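August 27, 2018
Open day at the Engelhardt building, Zilldale

Went over in the van after the morning calibration. Got there late, missed the welcome talk and went straight to the simulation room on the second floor. The dig table task was already running on the big monitor. It is all rendered, and the arm on the monitor carries the Franka Emika name. They call the software Vanitz. I had only seen the May build before.

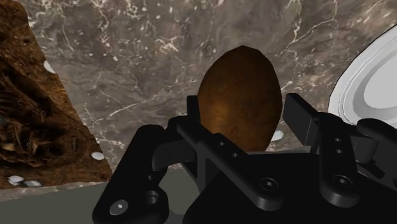
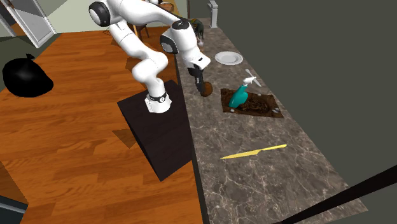
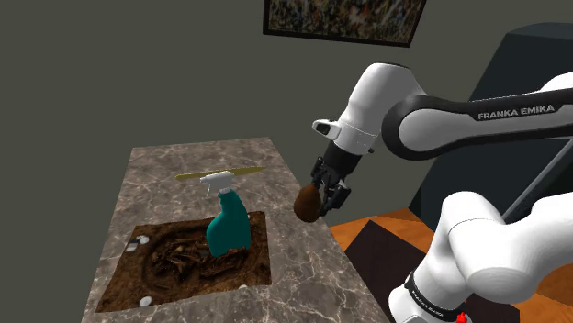 Our problem at Britham is still the tool pickup, so that is what I asked about. We fail most often in the last bit of the approach, when the fingers come down on the handle and the wrist camera can no longer see what it is closing on. I wanted to know whether they had solved that or were just living with it. They are living with it. In the close view the lower end of the brown piece goes out of sight behind the gripper linkage, same as ours, and they get the missing part from a second viewpoint. From the side the brush is clear of everything and the tilt of the bristles can be read off easily. I asked if they run with the close view only and the answer was no, it was tried and dropped.

Things I wrote down while standing there:

Clutter. The spray bottle stands on the soil patch, right where the brush has to work, and they leave it there on purpose. It gets moved to a new position each run. We clear our bench before every trial and our numbers look better than they should. Want to change this.

Surface. The countertop is a veined marble pattern. I asked why not a plain gray and was told plain gray made the detector lazy. Ours is plain gray.

Run count. They do 900 runs for each change to the grasp code and sort the failures by hand. 315 of the last batch failed, most of them on release. I would have guessed pickup. The tool stays between the fingers a moment too long and gets dragged when the arm retreats. Worth checking in our own logs, where we only record pickup as pass or fail and don't look at release at all.

Speed. The arm is slowed for the last part of the descent. They would not give a figure, or did not know it. It looked slower than ours.

Contact. The soil does not behave like soil. The brush passes over it and a script decides what has been uncovered. They were open about this. For us it does not matter much, we only need the handle and the approach. For the museum people in the room it was a letdown and there was some back and forth about it that took up most of the question time.

After that, downstairs for the hardware half. Two stations, one shut down with a tripped breaker. The other was doing a peg and hole demo for the school groups and there was a line, so I watched from the side for one cycle and left. Fine, nothing new. The guarding was neat: light curtain on the open side only, fixed panels on the rest, with the cable run kept off the floor. Should look at the same layout for our corner before the inspection.

Talked with one of their engineers by the coffee table about exporting scenes. The Vanitz format can be written out with joint names intact, but the friction values come out as defaults and have to be typed in again. They have a small script for that and offered to send it. I left our lab address. If nothing has come by Friday someone should write and ask.

Also asked what it takes to put our own gripper into their scene. Geometry is no trouble. The finger pads are the slow part, because pad shape and pad friction have to be tuned together and they spent longer on that than on the rest of the arm. They did 200 squeeze tests on a real pad to get values they trusted. We have the pull gauge and could do the same, over a couple of afternoons, if the fixture is free.

To do

Add release to the trial log, separate column. Go back through the August videos and fill it in where it can be seen.

Put at least one object on the bench that has nothing to do with the task, and move it between trials.

Second camera at the side, bench height, looking across at the handle. There is a spare mount in the gray drawer, missing one thumbscrew.

Print some stone and wood patterns for the bench top. Matte paper, the glossy stuff gave us glare last time.

Squeeze tests, book the fixture.

Parking at Zilldale was a mess, the lot behind Engelhardt is half dug up. Use the north gate next time. Receipt for the van is clipped inside the back cover of this book.

Got back at ten to five. Bench was still powered from the morning, gripper open, no faults on the controller. Ran homing once and shut it down.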